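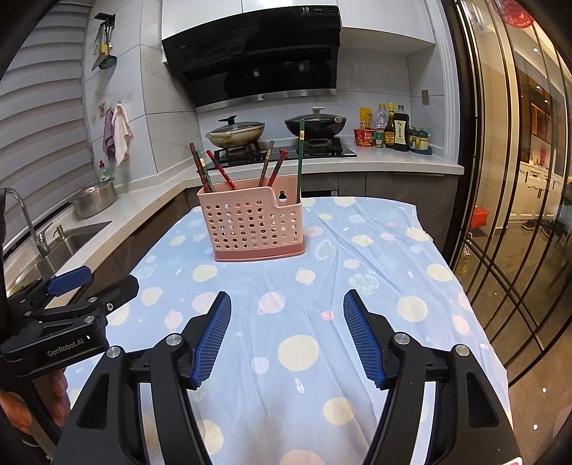
Brernico: léeme

Corpus de 173 recetas caseras, transcritas por Viorica Grecu y Zaid Najjar de cuadernos familiares. Versión del 2/7/24.

Campos: título, ingredientes, pasos, procedencia. Hay 4 recetas sin título y se quedan así. «Una pizca» no se ha convertido a gramos – lo intentamos en junio y casi nos cuesta una amistad.

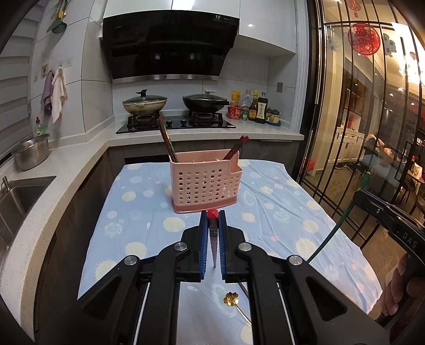 El campo «utensilios» es opcional y lo rellena quien transcribe. Admite texto libre, con los resultados previsibles: «cuchara, la buena» figura en ocho fichas. Los palillos oscuros con rojo y verde, los que asoman junto al portautensilios rosa, van como «palillos», sin colores.

Erratas: a Joyce Rotich, con paciencia.

Licencia: uso libre citando Brernico. Las croquetas no se discuten.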